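Grenbridge Fabric Inspection and Folding Tables, Fatia Series

Home > Workroom Furniture > Tables > Fatia Series

Product code family: FT
Status: current
Page last revised: 8 October 2026

Overview

The Fatia series is a range of fixed-height and adjustable tables for sorting, inspecting, pressing down by hand and folding finished garments. Each table is supplied as a single module with square ends. Modules can be used alone or joined end to end or side to side with the Abella link kit. The range replaces the Masora bench, which was withdrawn in July. Spare feet and link plates for the Masora bench remain available to order.

The series is meant for light goods: knitwear, sportswear, children's clothing, table linen and similar. It is not rated for cutting with a round knife or straight knife, and the top must not be used under a steam iron without a heat pad.

Top surface

The top is a smooth, pale, low-glare sheet bonded to a rigid core. Two finishes are offered, white and cream. Both have the same friction rating and the same wear layer, and they cost the same. White is the usual choice for inspection of dark and mid-tone fabric, where loose threads and lint need to stand out against the table. Cream gives less glare under strong overhead light and is preferred where operators work long shifts.

The surface was selected for slip. A knit garment should move when pulled from one edge and stay in place when released. On a top that is too glossy, lightweight shorts and shirts creep during folding and the fold line drifts. On a top with too much texture, the underside of the garment drags and the upper layer slides over it, so the two layers no longer match at the hem. The Fatia top sits between these two conditions for cotton jersey, polyester mesh and common blends. Silk, satin and coated shell fabric will slide more freely and may need the optional grip mat.
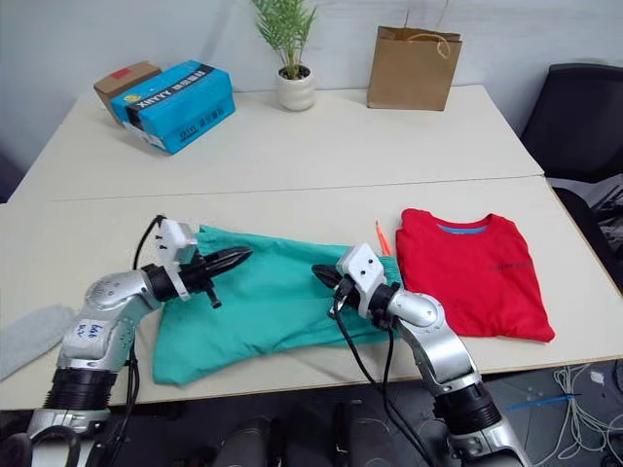
Edges are sealed on all four sides with a rounded strip. The strip has no exposed screw heads or metal lip. This matters mostly for open knits and for anything with a brushed face, which will catch on a burr that is too small to feel by hand. If an edge strip is damaged, stop using that side of the table and order a replacement strip (code FT-ES). Do not repair the edge with tape. The adhesive will transfer to fabric.

Frame and feet

The frame is welded steel tube with a powder coat. Each leg has a threaded foot for leveling. Turn the foot clockwise to lower that corner and counterclockwise to raise it. Lock the foot with the upper nut once the table is level. Lockable casters can be fitted in place of the feet, but linked tables should stand on feet, as casters allow the joint to open under side load.

Maximum evenly spread load per module is 230 kg. Do not stand or sit on the table. Point loads near the center of the top should be kept well below the rated figure. A carton set down on one corner counts as a point load.

Linking tables

The Abella link kit contains 3 steel plates, bolts to suit, and a hex wrench. The plates fit below the top and are not visible in use. To link two modules:

Place both tables in their final position and level the first one.
Bring the second table up until the ends touch along their full width.
Level the second table to the first. Check with a straightedge laid across the joint in at least two places.
Fit the plates finger-tight, check the straightedge again, and then tighten from the middle plate outward.
Run a scrap of fine knit across the joint in both directions. It should pass without catching.

The joint will remain visible as a line. It is not filled. Filler cracks when tables are moved and leaves dust on light goods. Some workrooms use the joint as a reference line for squaring garments before the first fold, and the tables are made to a tolerance that allows this. 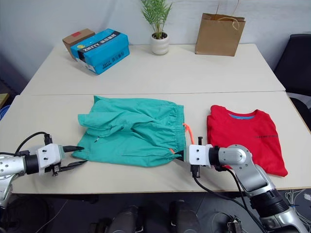

Tables from different production runs can be linked. Small differences in shade between tops may be seen in white, mainly under daylight. If shade match is important, order all modules together and note this on the order form.

Working height

Fixed-height tables are supplied to suit standing work. Adjustable tables have a pin-set leg and are changed by two people with the top unloaded. As a general rule, the top should be just below elbow height for folding and slightly higher for close inspection. If one table serves both tasks, set it for folding and provide the inspector with a raised board. Setting it for inspection tends to cause shoulder fatigue in the person folding.

Depth is the dimension most often specified wrongly. A deep table looks useful on a floor plan, but if the operator cannot reach the far edge without leaning, the back third becomes storage. For single-sided work, choose the narrow module. For work from both sides, choose the wide module and leave equal clearance on each side.

Sorting layout

The following arrangement was prepared by Yupin Kaewmanee of our applications group for mixed small orders of tops and bottoms. It is given as a starting point.

Incoming goods are placed at one end, unfolded. The operator opens one garment at a time in the center of the working area, checks it face up, turns it, and checks the back. Drawstrings are evened and laid inside the waist before folding. Finished goods go to the far end in one stack per style. Stacks should be started against the rear edge so that the front of the table stays clear.

Strong colors should be kept apart from pale goods. Dye rub between a dark or saturated garment and a white one is uncommon on dry, finished fabric, but it does occur where goods are stacked under weight. A divider sheet (code FT-DS) is available for this purpose. Divider sheets are sold in packs of 200.
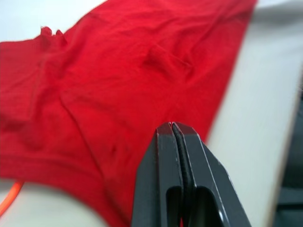
Lighting

Tables are supplied without lighting. A gantry light bar can be bolted to the rear frame rail. Mount the bar so that light crosses the fabric at a low angle if the main purpose is to find pulls, creases and uneven seams. Mount it directly overhead if the main purpose is color comparison. One bar does not do both jobs well. Red and orange fabrics are the most affected by lamp choice, and a lamp with poor color rendering will hide shade variation in both.

Cleaning

Wipe the top at the start of each shift with a damp lint-free cloth and a mild detergent, then wipe with clean water and dry. Check the cloth for color before handling pale goods. Ballpoint ink and tailor's chalk can be removed with isopropyl alcohol on a cloth. Do not use acetone, abrasive powder, or any polish that contains silicone. Silicone residue will mark fabric and will change the slip of the surface permanently.

Clear the underside of linked joints of lint at regular intervals. Lint collects on the link plates and can work its way up through the joint when the table is bumped.

Options and spares

FT-ES Edge strip, one side
FT-DS Divider sheets
FT-GM Grip mat for low-friction fabric
FT-LB Gantry light bar, rear mount
FT-CS Lockable casters, set
FT-FT Leveling feet, set
FT-HP Heat pad
Abella link kit, one required for each joint

Ordering

The standard Fatia module is listed at $1,184, with feet, in either finish. Link kits, light bars and casters are priced separately. Narrow and adjustable modules are quoted on request. State the finish, the module depth, the number of joints and whether the table will be used from one side or both.

Tables ship flat with the legs removed. Two people are needed to lift the top. Inspect the edges before signing for delivery and record any damage on the carrier's note. Claims for edge damage cannot be accepted after the table has been assembled.

Questions on layout, load rating or replacement parts for older benches should be sent to Kenneth Marquez at the Grenbridge parts desk, with the serial number from the plate on the inside of the rear frame rail.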